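Bench Helpers Wanted at Ernside, June Sessions

By the Mokon workshop desk
Posted May 2021
64 shares | 9 comments

We're looking for people who like working with their hands! Mokon is running a month of tabletop sessions at our Ernside workshop, and we need helpers at the big black table. You'll stand across from another helper, each with your own handheld device, and spend the session working with it while our bench lead talks you through the job. Between turns you'll straighten cables, clear the tabletop and put tape, mice and power bricks back on the side bench (it fills up fast).
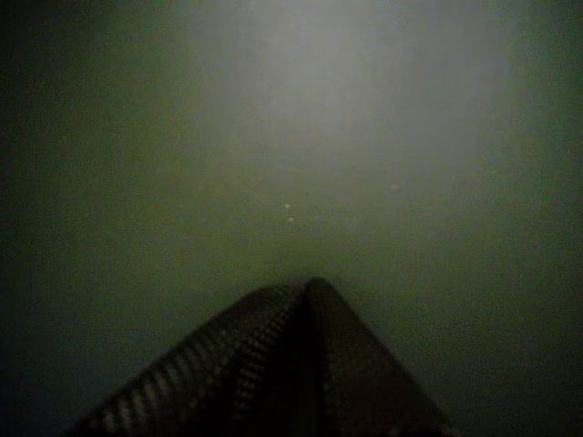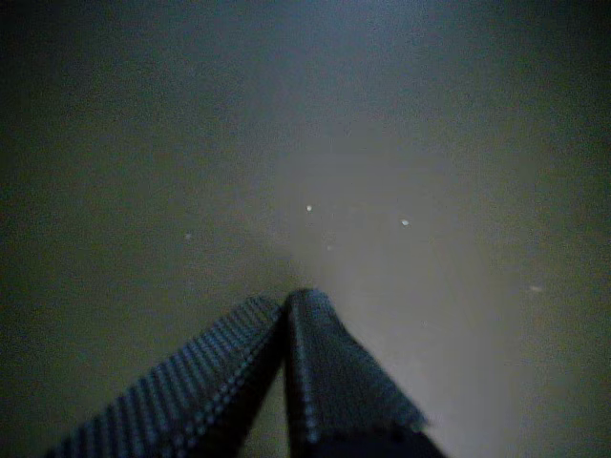
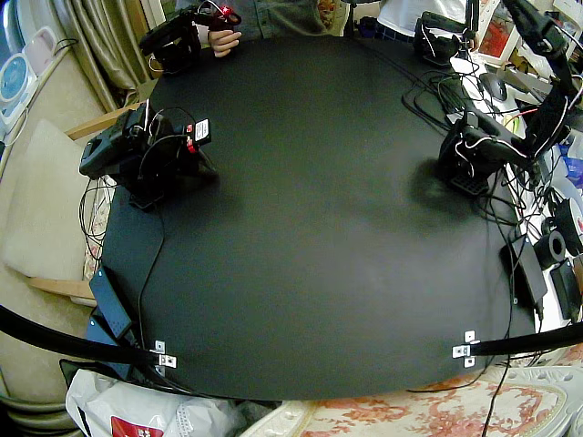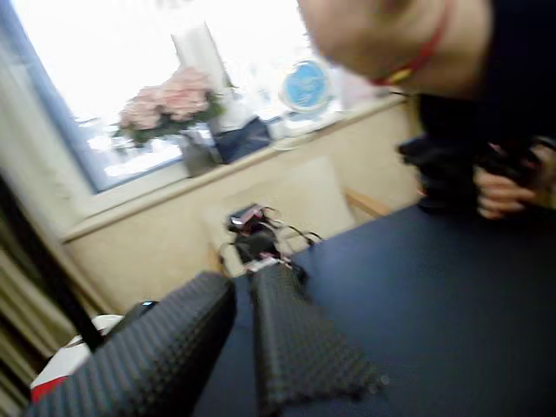

Grippers up close, and the table with people at it in the third and fourth pictures.

No experience needed. We'd love to hear from you if you're patient, comfortable on your feet and happy to do the same small thing many times over. Left-handers are very welcome, and so are people who have never held a screwdriver. You must be 18 or older.

Sessions last two hours, mornings or afternoons, and you can sign up for as many as you like. Pay is $900 for the full month, or a set rate per session if you can only make a few. Coffee is on us, and the Vörös bakery downstairs does a great poppy seed roll!

To apply, write to the Stovow building office, Room 4, or drop a note at the front desk. Tell us which weeks in June suit you and whether mornings or afternoons work better. We reply to everyone.

1,344 views
Last updated: 2 days ago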